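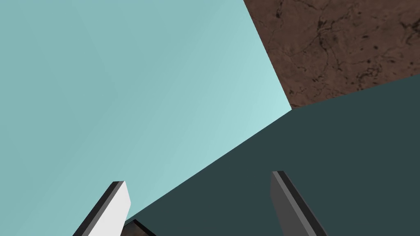 View past the open gripper fingers in one of our simulated rooms. Render: Pondeo project.

Keep the dull examples

By Isabelle Carrier
15 March 2024

Last July I sat beside Gordon Robichaud while he deleted 60 recordings before lunch. He was cleaning up a set of examples for a learning system, one meant to teach a two-armed robot to pick things up off a table. He was good at it and he was quick. Any recording where the hand camera had nothing much to look at went in the bin, along with any where the operator stopped to think.

I didn't object at the time. I think now that we were both wrong, and I want to set out why, as I keep seeing other groups do the same thing and call it quality control.

Our work is done in simulation. An operator puts on a headset, takes hold of two controllers and moves the robot's arms through a job in a made-up room. The system records what the cameras show and what the arms do. Later a model is trained to go from one to the other. We call the recording tool Pedside, after an old folder name that stuck.

The first set had 448 recordings in it before Gordon started. They came from seven operators, and you could tell the operators apart if you watched for long enough. Océane Dhillon goes straight for the object and corrects late. Asanka Uddin lines up both arms before he moves either one. A couple of the others drift about a bit at the start, looking around the room, and those were the recordings that got cut first.

The case for cutting them is easy to make. A model learns from what you give it. If you give it ten seconds of an arm hanging in the air doing nothing, it may learn to hang in the air doing nothing. We have all seen that happen. Training time costs money as well, and frames where nothing changes cost as much to process as frames where a cup gets lifted.

But look at what a hand camera sees over a whole job. Most of the time it sees bits of wall, bits of floor and the corner where two surfaces meet. A person watching calls that an empty view. The robot has to get from that view to a useful one, and it can only learn how if somebody has recorded the trip. When we cut the start of each recording, we were left with a model that had mostly seen its hand close to things. Start it with the hand facing the wrong way and it had no idea what to do next. It would make small, confident movements toward nothing.

Amrit Doucette put the old recordings back, trained the same model again and ran it from the same starting positions. It was better at finding the table. It was also slower, and in a few of the runs it stalled the way Gordon had said it would. I don't want to pretend that part away. I would still take the slow one. You can work on a model that hesitates. One that has never seen half the room needs more recordings, and you have to know which half.

The second habit I would like us to drop is tidying the room. It is tempting, when you build a simulated room, to put one red block on a bare table and leave it at that. The operators like it and the success numbers look wonderful. Then somebody adds a plant and everything falls over.

The room we use most these days is called Gosselin. It has a long table with more on it than the job needs, and things near the table that the arms have to be kept clear of. New operators complain about it.
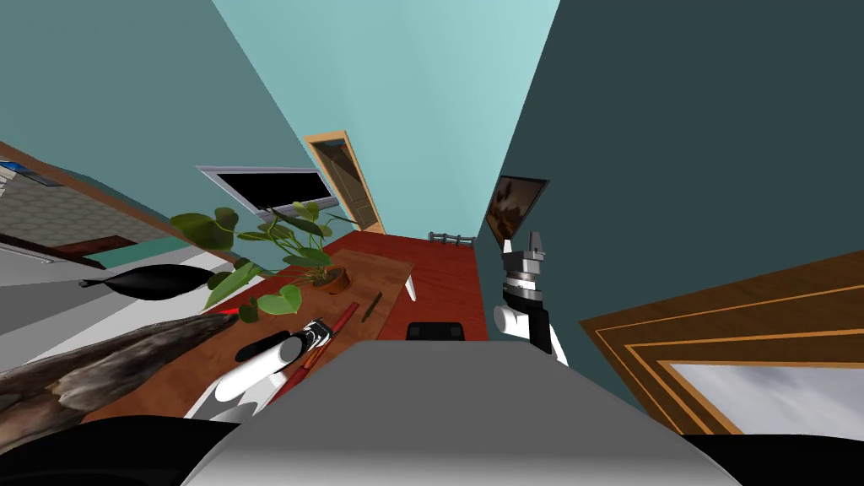
The Gosselin room from the robot's side of the table, with the plant and the pen on their board.

I understand the complaint. Leaves get between you and the thing you want. You reach for something small, and you have to decide which arm can get there without going through a plant pot. Sessions run longer, and more of them end with the operator giving up and starting again. Paid by the finished recording, which is how we used to do it, people quite sensibly asked for the easy room.

So we changed the pay. Operators at our end are now paid by the hour, and abandoned attempts are kept and marked as abandoned. I would argue for this even if it made no difference to the model. People who are paid by the piece will rush, and hiding their failed attempts gives everyone a false idea of how hard the work is. It does make a difference to the model, though. The failed reaches show what the room looks like when a hand has gone too far, and the better operators often recover from that point. Those recoveries are the most useful minutes we have.

There is an argument that none of this matters much, and that with enough recordings the gaps fill themselves in. Laverar, the contractor that hosts our machines, makes it every time we meet, and it is fair to say they also bill us for storage. Perhaps it is true at a size we will never reach. Our group has five headsets. We are not going to bury the problem in volume, and most groups our size are not going to either.

What I would ask for is modest. Keep the whole recording, from the moment the operator picks up the controllers. If you want to train on part of it, mark the part and leave the rest on the disk. Write down why a recording was left out, in a sentence, with your name next to it. Gordon does this now, and his reasons are usually good ones. I disagree with him on a fair number of them, and we can have that argument with the recording open in front of us.

And let the operators see what the model does with their work. Océane asked for this early on and we took far too long to set it up. She watched one run and said it was reaching late, the way she does. She has since recorded a new batch with the approach slowed down, and Amrit is training on it this week.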